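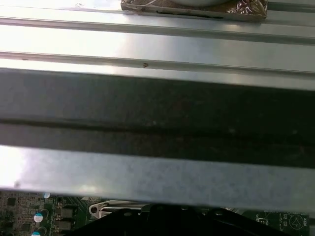
Brushed metal panel with two raised ridges.

Sowah Celebrity Interviews, data card

Contains 448 profiles of actors and singers, typed up from the Stusstead entertainment pages by Cuiping Wei. 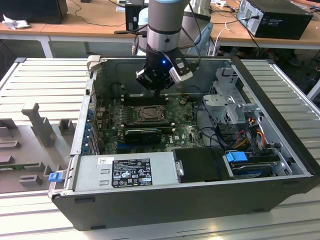 Fields: name, hometown, first role, marriages, feuds. Feuds is free text and runs long.

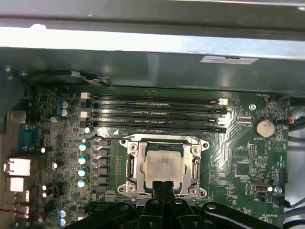

Known problems: 103 profiles give no age, and 7 give two. Quotes are kept as printed, humility included.

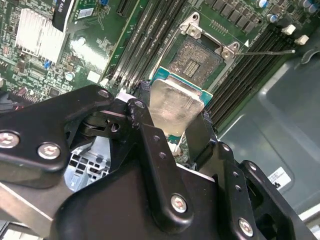 The comebacks column was filled in by hand. A star between shows counts as "resting," much like the processor held over its open socket. Send corrections to Shona Lamont.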